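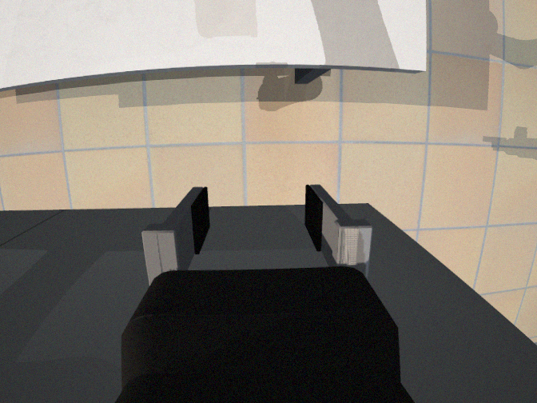

Kuvska's radio archive is going online, and it's free for everyone

13 February 2018

Great news for anyone who grew up with the Kuvska valley's morning radio show: the whole archive is now open to the public. The Sabatier Library switched on its new listening site, Drallia, this morning, and all 3,871 surviving broadcasts are there to stream or download. You don't need a library card or an account.

The show, known to everybody in the valley as Messka, ran for 30 years and covered pretty much everything. There are harvest reports, choir rehearsals, school quizzes, a long and very heated series on how to prune pear trees, and hours of callers just telling stories. A lot of it was on reels that hadn't been played since the day they went out.
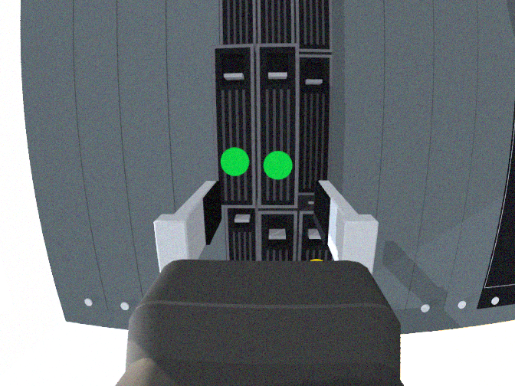
Black units with ribbed faces, stacked in three columns.

Agathe Pons led the transfer work and still sounds thrilled by it. "I'd put on a reel marked 'weather' and find a woman singing in her kitchen," she said. "Then the weather, then more singing. I kept missing lunch."

Each broadcast has a date, a short summary and, where the team could work them out, the names of the people speaking. You can search by village too, and that's where it gets wonderful — type in a place with a handful of houses and you may well hear someone from every one of them.

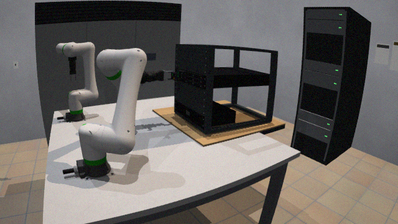 Where to start

The library has put together 10 playlists for new listeners. The storm specials are gripping, and the one on wedding songs is a joy from end to end. If you only have a few minutes, try the lost-and-found announcements, which include a goat, a trombone and a single left ski boot (all claimed).

Sound quality varies. The early reels hiss quite a bit, and the team chose to leave most of that alone so the voices wouldn't come out thin. Headphones help. 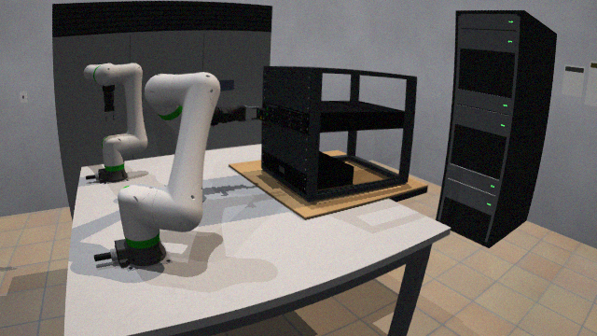 More to come in April

Bereket Endale, who runs the listening site, is already working on the next batch: 7 boxes of letters sent in by listeners, many of them read out on air. Scans will go up in April, each linked to the broadcast where it was read.

He'd also love help with names. Every page has a "Do you know this voice?" button, and the first message came in before breakfast — a man in the next valley had recognized his grandmother asking about bus times.

The Sabatier Library's listening room has headphones to borrow and is open during normal library hours.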